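Doce páginas para cerrar una pinza

En el taller de Brunell la hoja de buenas prácticas tiene 12 páginas, y me las leí de un tirón. ¡Son estupendas! Ni una fórmula: solo lo que una persona debe respetar cuando enseña a una máquina a coger cosas blandas. La primera regla es agarrar el tubo por su parte baja y apretar lo justo -- la etiqueta debe seguir siendo legible.
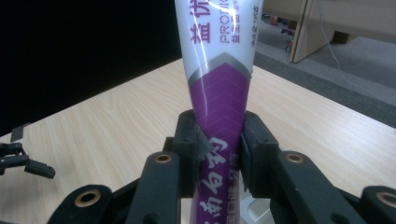

Para Benedicta Amegashie, una norma así solo sirve si cabe en la memoria de quien trabaja, y las de antes no cabían. Ella recortó 166 apartados hasta dejar los que se consultan a diario.

El capítulo que más me gustó trata del puesto: esquinas de la mesa marcadas con cinta, cada mano en su pinza, el organizador siempre al alcance de las dos. Parece poca cosa, pero con 4,000 repeticiones por delante cualquier descuido se multiplica.

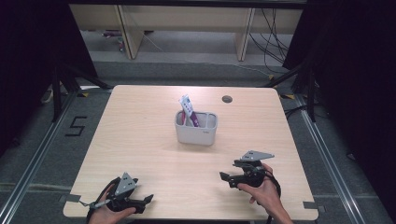 Luego está la regla de la pausa, mi favorita: si dudas, abre las pinzas, retira las manos y empieza de nuevo. El intento fallido se anota y se conserva. Akua Ankrah quiere añadir en enero un anexo sobre envases de vidrio, y ya circula un borrador con tachaduras por todas partes.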